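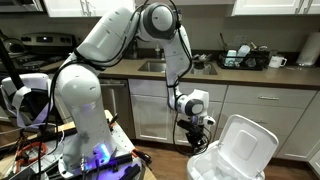

*Fig. 1. Sink, drying rack and open bin in one kitchen.*

**Session 2: Where does the trash can go?**

Most kitchen planning guides repeat the rule that the bin belongs next to the sink. Ask who tested it. The Preveria handout you read for Sunday says a badly placed bin costs a household 600 extra steps a week, and gives no source. I wrote to them in April and got a brochure back.

Things to look at in Fig. 1:

- The bin has a hinged lid. Flipped up, a lid needs room above and behind it. Floor plans draw the bin closed.
- Drying rack to the right of the sink, paper towels at the far right of the counter. Is that a good order for wiping plates before washing? I doubt it matters as much as Ahonen claims.
- A mug stands by the rack, outside it. Racks fill up, and things end up beside them. Planners call this "overflow" — I call it a counter.

Kazlauskienė's objection (reader, p. 113): the rule assumes scraps come off at the sink. In plenty of homes they come off at the table or the stove.

**For next time:** log 50 trips to your own bin. Write down where you started and what was in your hand. Don't move the bin halfway through. Bring the raw log, no averages.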